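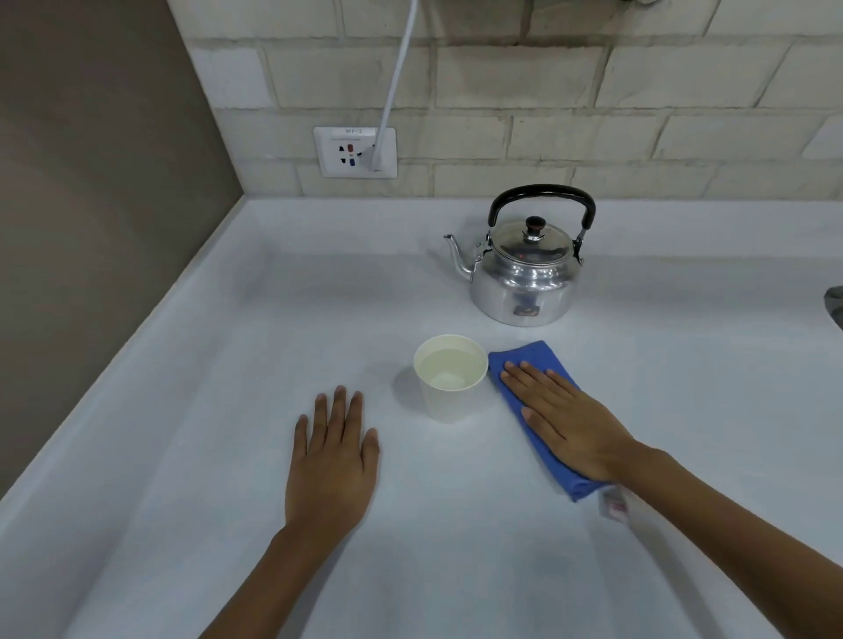 I told Meenakshi Menon I could paint her dining room in a weekend, and she laughed so hard she had to sit down on the drop cloth. Fair enough! I'd never painted anything bigger than a birdhouse.

So off I went to the Hornitz store on Gilter Street, where Carter Kennedy sold me 2 gallons of a green called Casado Fern, plus a roller, a tray and a scraper I still haven't figured out.

"You'll want primer," he said.

"I'll want lunch," I said, and left without it.
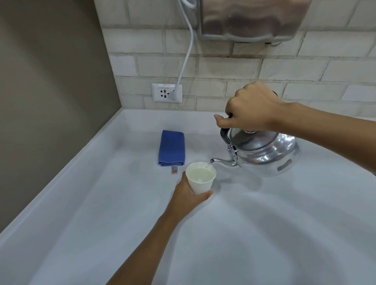

Well, the old red came right through. By midnight the wall looked like a watermelon somebody had dropped, and I was up to coat number three (yes, I called Carter at home, and no, he wasn't thrilled).

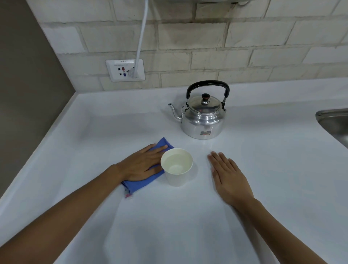

Primer went on the next morning, a big bucket of Lemthorpe that cost me 73 dollars. Meenakshi supervised from the doorway in her robe. I kept a blue cloth folded up beside me for the drips, and I dripped plenty, mostly on the baseboards and once on her cat.

"He looks nice in white," she said. 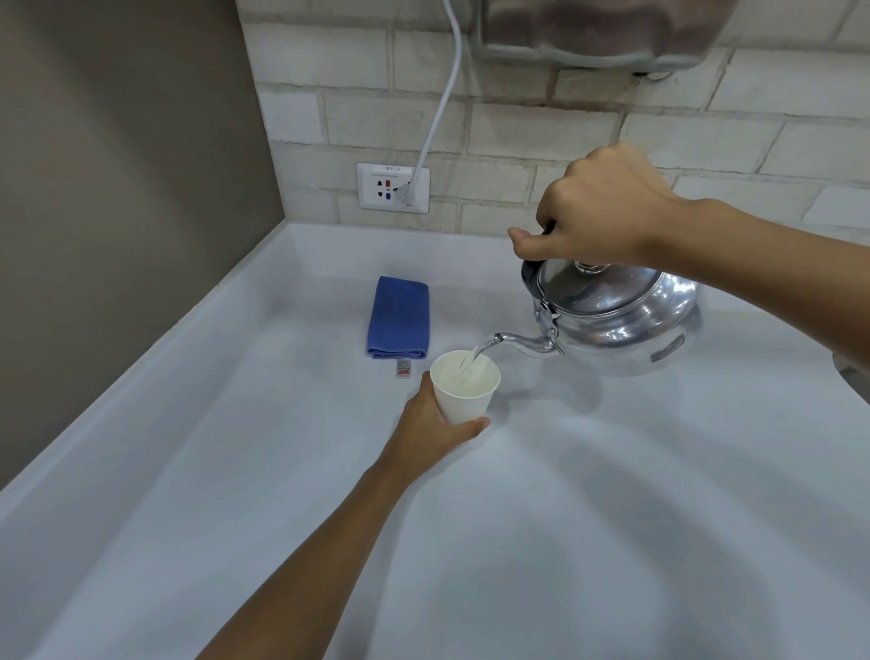
By 10 that night the green was up, even and deep, and we sat on the floor eating cold noodles and staring at it.

"I kind of miss the red," she said.

I handed her the roller.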